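Progress report to the Tanui program office
Project: Prestenari handling data set, second reporting period
Covers work through the end of November

1. Status in brief

The collection target for this period was 500 accepted demonstrations of the pick-and-place task on small packaged goods. We reached it. In total we recorded 893 attempts, of which 500 passed review and have been added to the training set. The other 393 are kept in a separate folder with a note on why each one was turned down.

One deliverable is late. The comparison between the model trained on the first period's data and the model trained on both periods' data was due with this report. Training started later than planned and the evaluation runs are still going. We expect to send the comparison as a short addendum.

Spending is within the approved budget. The only change is a small shift from travel to equipment repair, which was agreed with your office by email.

2. What was collected

Each demonstration is one complete cycle: an operator guides the arm to an item, closes the gripper on it, lifts it, sets it down at the target position, and backs away. We record the arm's joint positions, the gripper opening, and video from the wrist camera. A start marker and an end marker are set by the operator with a foot pedal.

The items this period were chosen to be harder than the first set, which was mostly plain boxes and blocks. The new set is made up of round containers with metal lids, many of them shrink-wrapped. We asked for these because the partner sites handle a lot of wrapped goods and the earlier model did poorly on them in our own trials. It often stopped short of the rim or closed off center.

Start positions were varied on purpose. Before each cycle the operator draws a card that gives the item's location on the table and the side from which the arm should approach. This slows things down by a few seconds per cycle but it gives a much better spread than letting operators place items where they like. In the first period, most of the placements ended up in the same small area near the middle of the table. 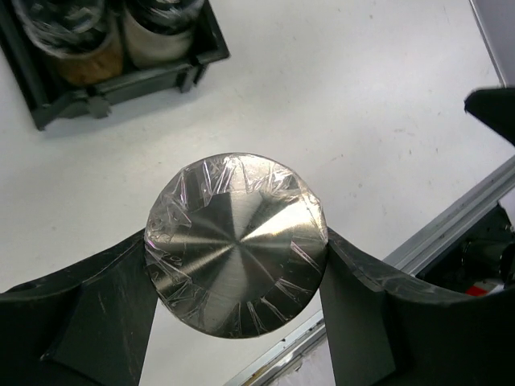

Clear film has been the main source of trouble on the vision side. It reflects the overhead lights, and the reflections move as the wrist moves, so two passes over the same container can give very different views of its top. We looked at putting a diffuser over the lights and decided against it for now. The partner sites do not have diffused lighting, and a model that has only seen soft light would be of limited use to them. We did stop changing the room lights in the middle of a session, which had been happening by accident when the hallway switch was used.

Metal lids raise a related problem. The bright bands on a brushed surface shift with the camera angle, and the first-period model seems to have learned to treat a bright band as an edge. We will know more once the evaluation is finished.

3. Review and rejection

Every recording is checked by a reviewer other than the operator who made it. The reviewer plays it back at double speed and marks it accepted or rejected. The reasons for rejection, most common first, were:

Item slipped or was dropped during the lift
Operator paused for a long time partway through the cycle
Start or end marker missing or in the wrong place
Video stream dropped frames
Item set down outside the target area

The long pauses were mostly from new operators in their first few sessions. We now have each new operator do a practice session that is not recorded. Rejections for that reason went down after we made the change.

Slips are a different matter. They are rejected from the main set, but we think they are worth keeping. A model that only sees clean grasps has no examples of what to do when one goes wrong. We would like to label these recordings properly in the next period, marking the moment of the slip and whether the operator recovered. That work was not in the original plan and we would welcome your view on it before we start.

4. Equipment

The arm and controller ran without a serious fault. The gripper fingers show wear from daily use and a spare pair has been ordered. We plan to change them between periods so that the change falls on a clean boundary in the data. The date of the change will be entered in the session log.

The recording software, Trovon, was updated once. The update fixed the dropped frames that had been affecting longer sessions. It also changed the format of the time stamps, and we lost two working days converting the older files so that both sets could be read together. We have asked to be told about format changes ahead of time.

Storage is filling faster than we estimated, since rejected recordings are being kept as well. There is enough room for the next period. After that we will need either more disk space or a rule on how long rejected material is held.

5. Work with the partner site

Tundorex sent a list of the container sizes they handle most often. Seven of the sizes on it were already in our set and we have bought samples of the rest. They have also agreed to let us run a trial at their packing station once the combined model is ready. No date has been set. They asked that the trial be done outside their main shift, which suits us.

6. Plan for the next period

Finish the evaluation and send the addendum.
Replace the gripper fingers and repeat the calibration.
Collect another 500 accepted demonstrations, with the new container sizes included.
Add cluttered layouts, with neighboring items close enough to limit the approach.
Begin labeling slips, if approved.
Agree on terms for the trial at Tundorex.

7. Decisions requested

We need an answer on two points: whether labeling the slip recordings may be charged to the current budget, and how long rejected recordings should be kept. The first is the more urgent, as the labeling would have to be scheduled alongside the review work.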